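Incidencia 3391: el programa de fidelización Paucar no suma puntos en pedidos con tarjeta regalo

Estado: abierta (reabierta por el cliente)
Categoría: Tienda en línea / Cuenta y puntos
Producto: Paucar, módulo de puntos
Abierta por: Hiwot Kumsa

Mensaje inicial

Hice un pedido en la tienda de Dirano en octubre, pagado en parte con tarjeta regalo. El resumen del carrito prometía 1044 puntos. En mi cuenta aparecieron cero. He leído la página de ayuda, que dice que los puntos "pueden tardar unos días". Me gustaría saber cuántos, porque el pedido ya figura como entregado y el contador sigue igual.

Soporte, primer nivel

Hola, Hiwot. Gracias por escribirnos. Te pedimos que cierres sesión, borres la caché y vuelvas a entrar. En la mayoría de los casos el saldo se actualiza solo.

Hiwot Kumsa

Hecho, en dos navegadores y en el teléfono. No esperaba gran cosa: el saldo se calcula en vuestro servidor y no veo qué tiene que ver mi caché con eso. El correo de confirmación también dice cero puntos, y ese correo no ha pasado por mi navegador.

Soporte, primer nivel

Entendido. ¿Puedes indicarnos qué artículo compraste y adjuntar una foto? Algunos productos quedan fuera de la promoción.

Hiwot Kumsa

Un tablero Bevent, de arce claro según la ficha. En las condiciones no sale entre los excluidos, y si lo estuviera, el carrito no debería haber prometido nada. Adjunto la foto, aunque dudo que sirva para contar puntos.
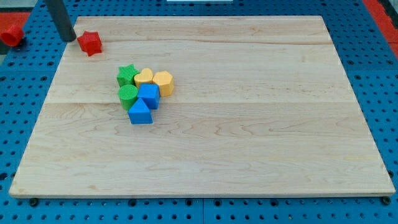 Adjunto 1. Artículo del pedido, tablero Bevent.

Soporte, primer nivel

Confirmamos que el artículo participa en la promoción. Pasamos el caso al equipo de Paucar. Plazo estimado: 7 días laborables.

Nota interna (visible para el cliente por error de configuración)

Parece lo mismo que lo de Hadden. Cuando el pago se divide entre tarjeta regalo y tarjeta bancaria, el módulo recibe dos cobros y descarta los dos porque ninguno coincide con el total. Propuesta: abonar a mano y cerrar.

Hiwot Kumsa

Veo la nota. Si ya conocíais el fallo en la tienda de Hadden, no entiendo por qué empezamos por la caché. Tampoco me convence lo de abonar a mano y cerrar: el próximo pago dividido dará otra vez cero.

Soporte, segundo nivel

Tienes razón en lo del cobro doble. Hemos repetido el caso en el entorno de pruebas con un pedido de importe parecido y el resultado es cero puntos. Con un solo medio de pago se suman bien. Hemos abonado los 1044 puntos en tu cuenta y preparado una corrección que se publica el jueves a las 10. Marcamos la incidencia como resuelta.

Hiwot Kumsa

Los puntos están, gracias. La reabro de todos modos. Una corrección sin publicar no resuelve nada, y en el historial el abono aparece como "cortesía comercial", con caducidad más corta que los puntos normales. Eran puntos de compra y deberían caducar como tales.

Soporte, segundo nivel

Reabierta. El tipo de abono lo tiene que cambiar el equipo de facturación. Te escribimos por aquí cuando esté modificado y la corrección publicada.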